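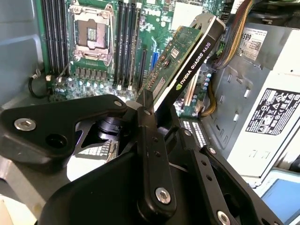 Gripper holding a Quadro K620 graphics card over a Dell motherboard.

3 min read

Robot-assisted computer dismantling is the use of robot arms to take apart desktop machines. One of the best-liked examples is the Enness line at Brurkach, run by the recycling firm Imrie, which opened in May with four arms and a staff of 40. Each bench has a control program called Nuka, and it's a joy to watch! 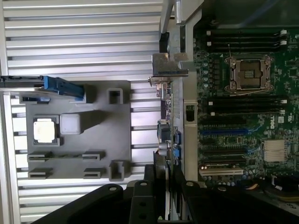
Vol. 2, p. 60

Small parts such as processors go in a moulded grey tray with pockets. Staff used to spend whole shifts bent over open cases. Now they plan the order of work, check parts and step in when a clip is stubborn, and many have learned to teach the arms new moves (a wonderfully hands-on job). Pay grades were redrawn to match, and shifts were cut by two hours.

Last updated Tuesday, June 26, 2018
4 comments · 60 shares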